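Gredach Finger Set 2 Review – Is $799 Too Much for Gripper Fingers?

Posted by Nuria Bogale
November 16, 2025

OK, so I've been promising this one since the summer. Quick reminder for anyone new: I buy the equipment for a small shop that refurbishes used servers, and a big part of the day is pulling hard drives, wiping them, and putting drives back into chassis. It is dull work and it's hard on the thumbs. We already had an arm and a gripper body, bought used, and what we didn't have was fingers that could hold a drive caddy without squeezing the latch shut or dropping the thing on somebody's shoe. Enter the Gredach Finger Set 2, which costs $799 and which I paid for out of our own budget (no discount, no free sample, I wish!).

What you get

The box has the fingers, the curved links they ride on, a bag of bolts, two hex keys and a card with the torque settings. The finish is matte black and the machining is really nice. I ran my fingernail along every edge looking for a burr and came up empty. What you don't get is an adapter plate, and if your gripper body isn't on their short list you are going to need one. Ours isn't. The plate is another $100 and it's listed on a totally different page of the catalog, under "mounting," so I placed the order, felt very pleased with myself, and then had to place another order the next morning and pay shipping again. Put the plate in your first order, please.

Putting it together

Erick Owino does our mechanical work and he had the set on the arm before lunch. His one complaint was the bolt at the base of the inside link, which you can only reach with the short end of the hex key, a little bit of a turn at a time. He also didn't love that the torque card is printed in pale gray. I held the flashlight.

If you're planning downtime, I'd block off a full day. The fingers go on fast, but then you have to redo your tool length and teach your pick points again, and ours had all been saved against the old fingers. I had put half a day in the plan because the seller's page said "installs in minutes." Sure. The bolts do.

How it does with real caddies

We mostly see servers with the blue plastic caddies, the kind with a long rail and a thick block at the front, and I'm happy to say these are what the Gredach fingers like best. There's enough flat area to grab and the grip stays square, so when the arm turns to line up with the bay the caddy turns with it and doesn't sag at the far end. With our old fingers it sagged a lot, and you can imagine what that does when you're trying to slide into a narrow slot.

Sunita Nguyen-Tran set up our trial. She ran 100 insertions on one test chassis with a dead drive in the caddy, same bay each time, and wrote down every one where she had to step in. It was only a handful, and most of those were bunched at the start while she was still fiddling with the grip force. Then she moved to a different model of server with skinny steel caddies and things got a lot less rosy. The fingers hold those fine on the flat, but there's so little to grab that a small bump on the way in will twist them. Gredach sells a narrow finger for this. You guessed it, separate page.

Something I didn't think about when I was comparing spec sheets is how wide the whole thing is once it's mounted. The right-hand side of our gripper body is chunky, and with these fingers it sits close to whatever is next to the bay you're aiming for. The end bays, right by the rack ears, are the ones to check before you buy. Take a caddy, hold it where the arm would hold it, and measure out to the side. I'd have saved myself a grumpy afternoon.

Also on the subject of space: keep a clear spot for your other holders. We have a plate of clips and brackets behind the chassis and I had to talk everyone out of filling it up with "useful" things. Every item you hang up there is something for the arm to avoid.

The money part

This is what most of you write to me about, so let me lay it out the way I did for my boss, Sosina Worku, who signs off on anything over petty cash.

Fingers: $799
Adapter plate: $100
Replacement grip pads: almost $100 for a pack

The pads are the line I missed completely. They wear, and you can't get them one at a time. I'd buy a pack up front and count it as part of the price, then put another in next year's budget. We do our budget in February and I've already got it penciled in.

I looked at two other options before picking this one. The Masance fingers were cheaper and had a nice long warranty, but the lead time was a mess and the person on the phone couldn't tell me if they'd fit a curved link. Gustance makes a really beautiful set with force sensing built in, and if you have the money, go for it! We didn't. I also asked whether we needed force sensing just to push a caddy into a bay, and Sunita's answer was "it would be nice" – and "it would be nice" doesn't get past Sosina.

A reader named Hamdia Araya asked me whether it makes more sense to 3D print your own. We tried that first. Printed fingers were great for working out the shape, and I'd tell anybody to do a round of them before spending real money, but ours flexed, and the tips got chewed up by the metal edges on the drives. If you're only moving a few caddies a week you may be totally fine with printed ones, and you can spend the difference on a decent chassis stand.

Support

Pretty good! I emailed twice. The first answer came the same day and was clearly from a person who had held the part. The second took longer and pointed me to a PDF I'd already read, but the PDF did have our bolt pattern in it, on a page I'd skipped, so I'll call that one even.

Would I buy it again?

Yes, for the blue caddies, with the plate and the pads in the same order. If most of your stock is the skinny steel kind, I'd ask for the narrow finger's price before you commit to anything, and I'd ask if they'll swap one set for the other. They told me they'd think about it. 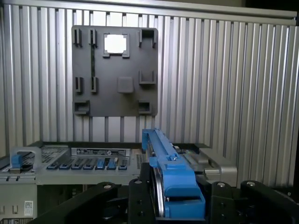
Next on my list is the Seyoum tool changer, which Erick has been hinting about for weeks by leaving the brochure on my keyboard. I have a quote coming, and I'll post the numbers once I've found out what's on the other catalog pages. If you own one already, tell me in the comments how you handled the cabling.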